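The Long Rise: How a Regional Baking School Rebuilt Its Bread Course

Slow fermentation has returned to the center of professional training at Ovmont, and the town's bakeries are adjusting their hours to match

Wednesday, April 4, 2018

The first mixing of the day at the Ovmont School of Baking begins in the afternoon. Students weigh flour, water and salt, add a small portion of mature starter, and leave the dough to rest in covered tubs. By the time it is shaped, most of the town's shops have closed. The loaves go into the oven the following morning, when a second group of students arrives to score, load and bake them.

This schedule was introduced in September, at the start of the current school year, and it represents the largest change to the bread course since the school moved to its present building on Ratley Street. Under the former plan, students mixed, proofed and baked within a single session. The dough was raised with commercial yeast, the rooms were kept warm, and a class could finish a batch of sandwich loaves before lunch. The method was dependable and remains part of the course. It no longer occupies most of it.

The faculty had discussed the matter for several years. Graduates entering local bakeries were well prepared for rolls, tin loaves and enriched doughs, but had little experience with naturally leavened bread. Employers reported that new hires could follow a formula accurately and were less certain when the dough did not behave as the formula said it should. A starter kept in a cold storeroom acts differently from one kept beside an oven, and a student who has worked only with measured yeast has had few occasions to notice.

The revised course gives each student a starter in the first week. It is fed at set times, and the student records its height, smell and texture in a notebook that is reviewed at the end of each month. Early entries tend to be short. Later ones run to a page or more, with remarks on the weather, the flour delivery and the temperature of the tap water. The notebooks count toward the final grade, and the school has kept several from the fall term for use in teaching.

Flour and Its Sources

A second change concerns ingredients. Until last year the school bought a single grade of white bread flour for nearly all its classes. It now orders four flours from Zamfir Mills, a family company that grinds wheat and rye on stone and delivers every two weeks. The rye is used in starters and in a dense seeded loaf that has become a regular item at the school's sales counter. The whole wheat goes into a hearth loaf made with up to 60 percent whole grain, a proportion that instructors consider suitable for second-term students.

Stone-ground flour varies from one delivery to the next. It may take up more water than the previous bag, or less, and dough made from it can soften quickly late in the proof. Students are taught to hold back a part of the water at the start of mixing and to add it by hand once the flour has been fully wetted. The standard formula for the hearth loaf is printed on a card above each bench, with the water given as a range.

The cost is higher. The school has met part of the difference by baking fewer loaves in each session and selling more of them. Its counter, which once opened only at the end of term, now opens two mornings a week. Customers from the surrounding streets buy the hearth loaf and the seeded rye, and a smaller number come for the butter rolls that first-term students still make in the traditional way. 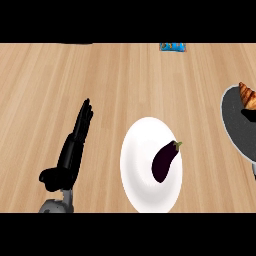 Why does bread made with a long, cool rise taste different from bread made in a few hours?

The yeasts and bacteria in the dough have more time to produce acids and other flavorful compounds, while enzymes in the flour release sugars that help the crust brown. The result is usually a deeper taste, a darker crust and a loaf that keeps longer.

Time has also altered the way classes are taught. A dough that rests overnight leaves long intervals in the day, and the school has filled these with subjects that were formerly confined to lectures. Students study oven maintenance, pricing and food safety between folds. They visit the storeroom to learn how grain is kept dry and free of pests. On some afternoons they taste loaves from earlier sessions at one, two and three days old, and write down what has changed in the crumb and the crust.

The Ovens

The teaching bakery has two deck ovens and a smaller convection oven reserved for pastry. The older deck oven was rebuilt over the summer, when its heating elements and door seals were replaced. Hearth loaves are loaded at 460 degrees Fahrenheit with a full charge of steam, and the vent is opened once the crust has begun to take color. Instructors ask students to judge the final minutes by eye and by the sound of the base when tapped. An instrument is used to confirm the internal temperature during the first weeks of term and is then put away for ordinary bakes.

Steam receives particular attention. With too little, the surface sets early and the loaf tears along its side. With too much, the cuts made before baking close over and the crust comes out pale and leathery. Each student bakes the same dough under three steam settings during the second week, and the cooled loaves are sliced and compared on the long bench at the back of the room. Faculty members regard this session as among the most useful in the course.

Scoring is taught over a longer period. Beginners practice a single straight cut for several sessions before moving to crossed and curved patterns. The school discourages elaborate designs in assessed work. A cut is marked on its depth, its angle and the evenness with which the loaf has opened, and students who wish to pursue decorative scoring may do so at the weekend bench, which is open to all who have completed the first term.

Bakeries in the Town

The effects have reached the trade. Ovmont has a modest number of independent bakeries, most of them within walking distance of the market square, and several accept students for placements each spring. Tudemden Bakehouse, the largest of these, changed its own production schedule in January so that trainees could continue the work they had begun at the school. Dough for its country loaf is now mixed in the early evening and held in a cold room overnight. The bakers who formerly started at one in the morning start at four.

The bakehouse reports that the new hours have made it easier to fill positions. Night work has long been an obstacle to recruitment in the trade, and a cold room allows shaped loaves to wait safely until the staff is ready for them. The arrangement has required investment. Refrigerated space is expensive to run, and the bakehouse gave up part of its packing area to make room for the additional racks.

Other shops have taken smaller steps. One has added a naturally leavened loaf on market days. Another has kept its yeast-raised range unchanged and buys a starter-based rye from the school's counter for resale. The school has stated that it does not regard either method as superior, and that a sound training should include both. Its examination continues to require a tin loaf, a batch of soft rolls and a braided enriched bread alongside the hearth loaf introduced this year.

Applications for the coming year opened in March. The course admits 50 students in two groups, and places in the afternoon group, which carries responsibility for mixing and shaping, have been requested more often than those in the morning. The two groups will exchange duties at the midpoint of each term so that all students complete both parts of the process.

A short evening class for home bakers will also be offered. It will meet weekly in the teaching bakery and will cover the care of a starter, the handling of wet dough and baking in a covered pot. Participants will need an apron, a bench scraper and a lidded jar, and will take home a portion of the school's rye starter at the close of the first class. Registration forms are available at the sales counter on Ratley Street during opening hours.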